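8.3 When the processor is not gripped squarely

Sooner or later your Grosow cell will stop with fault 205, "part not square in fingers". Please don't be disheartened – every new operator meets this one, and a calm few minutes will usually put it right. Do read the whole section before you touch anything, including the cautions at the end.

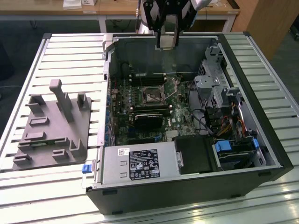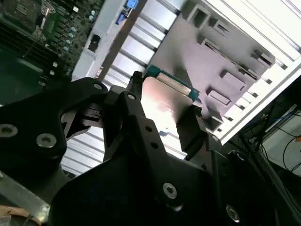
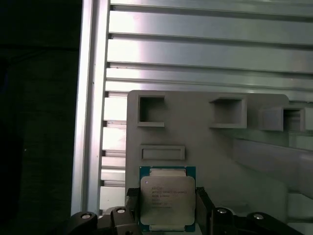
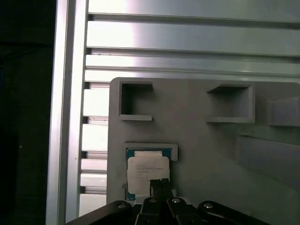 Clearing fault 205

1. Press Hold on the pendant and wait for the lamp to turn amber. Leave the fingers closed for now, or the processor may drop and mark its contacts.

2. Open the wrist camera view and look at how the processor sits between the fingers. If it is tilted, do not send it on to the grey holder.

3. Slip the Kurnarik catch tray under the gripper, then choose Release Slowly. Lift the processor out by its edges, with your wrist strap on.

4. Wipe both finger pads with a dry lint-free cloth. Kiprono Biwott, who looks after our own test cell, likes to do this at the start of every shift, and we think it a very good habit.

5. Run routine 34 to re-centre the fingers, then start again from the pick.

Note: if the fault comes back with clean pads, check the finger screws before you change any settings.

CAUTION: Never reach into the open computer case while the arm has power. Hold stops the movement but does not remove power – only the key switch does that.

CAUTION: Fault 507 means the arm has met something solid. Do not clear it yourself. Turn the key to Off and ring Alby Partington on the service desk.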